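Hand-Held Grippers at Heterell: Where Things Stand After the First Season
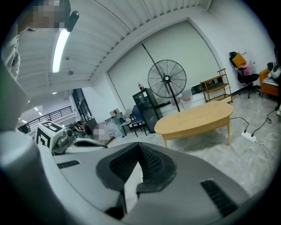
Most readers of this newsletter have by now either done a shift with one of the hand-held grippers or sat near someone who has. The program started in April with a handful of people from the returns desk, and it has since spread to two other groups. We have had a lot of the same questions come in through the staff inbox, so this item tries to answer them in one place.

First, what the work is. Pliniretti is building arms for the small-parts side of our business, meaning the sorting, bagging and shelf work that is now done by hand at Heterell and at our smaller site in Fuslow. The arms learn from recordings of people doing the same jobs. A person holds the gripper, picks things up with it, puts them where they belong, and the recording goes to Pliniretti. One completed pick and place, start to finish, is called an episode. By the end of the last pay period we had turned in 2,979 of them that passed review.

Passing review matters, and it is the part that has caused the most irritation. An episode is sent back if the markers on the cube are covered for too long, if the item is dropped and picked up again without a restart, or if the person stops in the middle to talk. In the first weeks 763 episodes were sent back, most of them for covered markers. Sleeves were the usual cause. If you wear long sleeves, push them up before you start, and keep your free hand out of the way of the cube. The rate of rejected work dropped a great deal once people knew this, and we should have told them on day one.

Rejected episodes do not count against anyone. This was asked at nearly every shift meeting, so it is worth stating plainly. You are paid for the hours you spend recording, at your regular rate, plus the skill differential that was agreed on with the staff council. Your pay does not depend on how many episodes you finish or how many are accepted. Supervisors can see the totals for a group. They cannot see them by person, and Pliniretti does not send them to us by person either.

What a session looks like

Sessions run for two hours, with a break of 15 minutes in the middle. The break is required. The gripper is not heavy when you first pick it up, but it feels different after an hour, and the trouble shows up in the wrist and the base of the thumb. We had two reports of sore wrists in the first month, when people were doing three hours straight. Since the limit came in, there have been none. If your hand starts to tingle or ache, put the gripper down and tell the shift lead. You will be moved to your normal job for the rest of the day without losing the differential.

Nobody is scheduled for more than one session a day or more than three a week. Some people have asked for more, and the answer for now is no. We would like to see a full year of this before we change the limits.

The jobs being recorded are changed out every two weeks. So far they have covered sorting small returns into bins, closing zip bags, placing boxed items on a shelf with the label facing out, and folding the cloth covers used at Fuslow. The covers have been by far the hardest. People who have folded them for years found that their own way of doing it made no sense with two stiff jaws in place of ten fingers, and they had to work out a new one. The method we now teach came from the folding group and was written down by them. It has been sent to Pliniretti with the group's name on it.

A note on rooms. Pliniretti asks that the work be recorded in ordinary rooms with ordinary furniture, and that things be moved between sessions, so please do not clear a room out before you begin. Cables are the exception. Power strips and cords should be along a wall or under a cover before anyone starts walking around with a gripper, because your eyes will be on your hands and not on your feet.

What changes for the jobs

This is the subject of most of the mail. Management has given the staff council a written commitment that covers the next two years, and the full text is on the board outside the break room at both sites. The main points are as follows.

No position will be cut as a result of the arms during that period. If an arm takes over a task, the people who did that task keep their grade and their hours, and they get first choice of the openings in their building.

The first arms will go to the bagging line at Heterell. Bagging is the job with the highest turnover we have and the one people most often ask to leave. Four arms are planned. Each will need a person nearby to load trays, clear jams and deal with items the arm cannot handle. Those will be posted as new positions one grade above bagging, and people with recording experience will be trained for them first.

Shelf work at Fuslow is not on the schedule. It may be added later, and if it is, the council will be told at least six months ahead.

There are things the commitment does not say. It does not say what happens after two years. It does not promise that people who leave on their own will be replaced, and several members have pointed out that a department can shrink a good deal that way without a single layoff. The council raised this in the last meeting and did not get an answer it was satisfied with. It is on the agenda again. If you have a view, send it in writing, even if it is only a line or two. Written comments are entered in the minutes.

We should also be fair about the other side. In the survey handed out at the end of the season, most people who had done recording said they would do it again. The reasons given were the differential, the chance to sit or move around as they liked, and a break from the line. The most common complaint was boredom. Doing the same pick forty times in a row is dull, and the two-week rotation does not fix that. We have asked Pliniretti whether two jobs can be mixed in one session. They are looking into it.

Faces and voices

The gripper records what is around you as well as what is in your hand. Coworkers who are in the room may end up in the recording. Faces are blurred before anything leaves our system, and sound is not kept. The blurring is done by software from Benmoussa, and a sample is checked by hand each week. If you do not want to be in the background at all, tell the shift lead and you will be placed in another room during sessions. You do not have to give a reason. Please take down or turn over anything with a home address, a phone number or a patient or customer name on it. The blurring is made for faces and will not catch paper.

Anyone who has recorded can ask to see their own episodes for 30 days after the session. A few people have done this and found it useful — it is much easier to see why something was sent back when you watch it yourself.

Training and sign-up

So far 338 hours of training have been given across both sites, counting first sessions and refreshers. New people start with a half-hour introduction, followed by a practice session in which nothing is sent in. Practice is paid. Left-handed staff should mention it when they sign up, so the practice session can be set up on the correct side.

The next goal is about 2,000 accepted episodes of the bagging job. That will take most of the winter at the current pace, and there is no bonus for getting there sooner. Shift leads have been told not to push.

Sign-up sheets are at the front desk at Heterell and next to the time clock at Fuslow. Evening shift has asked for sessions of its own, and two per week have been added starting at 6 p.m. Grippers go back on the charging shelf at the end of each session with the jaws wiped down. If the pads look worn or one of them is loose, put a tag on the gripper and leave it with the shift lead.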